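Search this site Go
Course materials > Automation and Robotics > Planning and Purchasing

Unit 6: Budgeting for a hand-held gripper station

These notes go with the second costing exercise. Bring your own spreadsheet to the session and have the Sarkel price list open.

6.1 What goes in the budget

Students tend to price the gripper and stop there. A working station also needs mounts, cables, storage, spare pads, a table, something to pick up and somebody's time. Put each on its own line, even when the cost is nil. If the department already owns the table, write "table, existing, 0" so that the next reader knows it was thought of.

For the exercise, use these figures:

Hand-held gripper, one unit, Kutia catalogue: £342
Set of replacement finger pads: £20
Yearly allowance for produce and other consumables: £100

Most tasks want two grippers. Price the pair from the start, and add one set of pads for each. Pads are soft parts and should be treated as stock — order them with the grippers and again in July, before the new intake.

6.2 Choosing objects

Objects are cheap, but the choice affects the rest of the plan. A mixed tray should have items close in size and different in surface, with some touching each other.
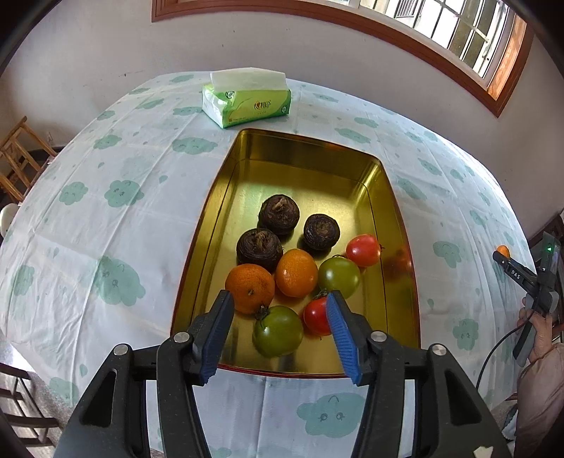

Fig. 6.2. Mixed produce in a metal tray: tomatoes, water chestnuts and orange fruit. Second gripper at right.

Fresh produce has to be bought again and again, so it belongs under running costs. The tray is bought once and goes under equipment. Shiny metal trays throw reflections, and a plan that uses one should also price a matt tray for comparison.

6.3 Comparing quotes

Pisharody and Clurberg both quote for a complete two-gripper station. The Clurberg quote is £1,182 and leaves out delivery. The Pisharody quote includes delivery but has no spare pads. Neither can be compared with your own total until the lines match — add what is missing, then compare.

6.4 Task

Draw up a first-year budget for one station with two grippers. Mark each line as equipment or running cost. State which lines would come back in year two.

Tags: robotics, purchasing, course handouts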